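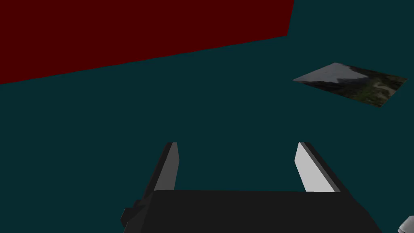 Open gripper, computer rendering.

20 July 2023

I sold my car in the spring and I have been taking the bus to work since then. A few people have asked how it's going, so I'm writing it down once and will send them the link.

The short version is that it's fine. The longer version depends on the day and on the Praster Road bridge.

I live on the north side of Stergate and work near the old Leretti warehouse. By car that was 16 minutes when the lights were good. The bus takes more than twice as long, counting the walk at both ends. I knew that going in. I had done the trip a few times in the winter when the car was in the shop, and those trips are what gave me the idea. The shop wanted more for the second repair than I could have sold the thing for, and I was standing at the counter with the estimate in my hand thinking that I had gotten to work all week without it.

Insurance, parking and gas are gone. A parking space at work alone was $166 a month, taken out of my pay before I saw it, so I had stopped thinking of it as money. The first paycheck without it was a surprise even though I had filled out the form myself.

The route I use is the 7, which starts at the Roy Street end and is usually half empty when it gets to me. There is also the 8, which is faster on paper. It skips the hospital loop and gets on Praster Road earlier. In practice the 8 is full by my stop in the mornings and twice it has gone by without opening its doors. I gave up on it in the mornings. I still take it home sometimes if it shows up first.

The bridge is the weak point. They have had one lane closed for repairs for as long as I've been riding, and the sign says August, without saying which part of August. When traffic backs up there, everything backs up, cars included. The difference is that in the car I used to get angry about it. On the bus I mostly read. I have finished more library books since spring than in the two years before that. Most of them were mysteries, and a couple of them were bad, but I read them to the end anyway, as there was nothing else in my bag.

About the bag. I started with a shoulder bag and my neck hurt by the second week. I now have a plain backpack with a side pocket that holds an umbrella and a front pocket for the pass. Lunch goes at the bottom in a flat container. I had a round one before and it leaked lentils into a library book, and I had to pay for the book.

Shoes were the other thing I got wrong. The walk from the stop to the office isn't long but it is all sidewalk and there's a hill. I wear sneakers and keep a pair of work shoes under my desk. Half the office does this. I had never noticed until I was doing it too.

Groceries took the most changing. I used to do one big shop every two weeks and fill the trunk. Now I stop at the small market on Roy Street on the way home and buy what I can carry. It costs a little more per item. I throw out a lot less, though, and I've stopped buying the giant bags of spinach that always turned to liquid in the drawer. For heavy things - cat litter, rice, laundry soap - I get a delivery once a month and pay the fee.

What I miss:

Going places at night. The 7 stops early and the last one is not reliable. If I'm out late I have to pay for a ride or talk somebody into dropping me off, and I don't like asking.

The garden center. It is out past the edge of Stergate with no bus at all. My tomatoes this year are from seed and they are behind everyone else's. There are flowers on them now, so I may get something by the end of summer.

Singing in the car. I didn't expect that one.

What I don't miss is scraping ice, looking for a space, the noise the front left wheel made, and the feeling every time a light came on in the dash.

I haven't done a winter yet as a full-time bus person. My stop has a bench and no roof. The one before it has a shelter, and it's not much farther to walk, so I will probably switch when it gets cold. I should also buy better gloves before then, the kind you can get a bus pass out with.

If you are thinking about trying it, I would take the trip for a full week before selling anything. Do it on the days when it rains too. Look at the schedule for the last bus home and not only the first one out, which I forgot to do. And sit on the right side going in if you take the 7 in the morning. The sun comes straight in on the left the whole length of Praster Road.

I may get another car someday. If I changed jobs I'd have to think about it again, and I can see wanting one if my parents needed more help than they do now. For the moment I check the listings every so often out of habit, look at the prices, and close the page.

Next post will be about the tomatoes, if there are any. If there aren't, I have notes on fixing the bathroom fan that I've been meaning to type up for a while.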